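From: Pouran Talebi
To: Salehi peer mediation list
Subject: Re: [salehi-list] Partner won't stay for the second half

Saeed Mirzaei wrote:

> I have two co-workers who agreed to sit down together. The first half
> goes fine. Once we get to the schedule issue, one of them says "I'm done"
> and walks out. This has happened 3 times now. Do I keep booking sessions
> or tell their manager it isn't working?

Saeed,

I would book one more, but change the order. Put the schedule issue first and limit it to 33 minutes. When it comes last, they both spend the easy part waiting for it.

Before that, meet with the one who leaves, alone. Ask what he hears right before he gets up. I had a pair at Wirkico where it was a single phrase, "like I told you." The other person had no idea she was saying it. She agreed to drop it and we got through the list in four meetings.

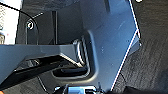 Blue-gray panel and dark carpet

Also agree on a break signal. Either person can call ten minutes, no reason given, as long as they say when they'll be back. Kianoush uses this with families and I copied it from him. Leaving the room is fine if the return time is set.

I would not go to the manager yet. If you do, tell both of them first and keep it to whether the meetings will continue. What they said in the room stays there.

Parviz has the one-page agreement form we used at Diltton. Write to him off list and he'll send it. Skip the second paragraph, it only applied to shift crews.

Let us know what you decide.

Pouran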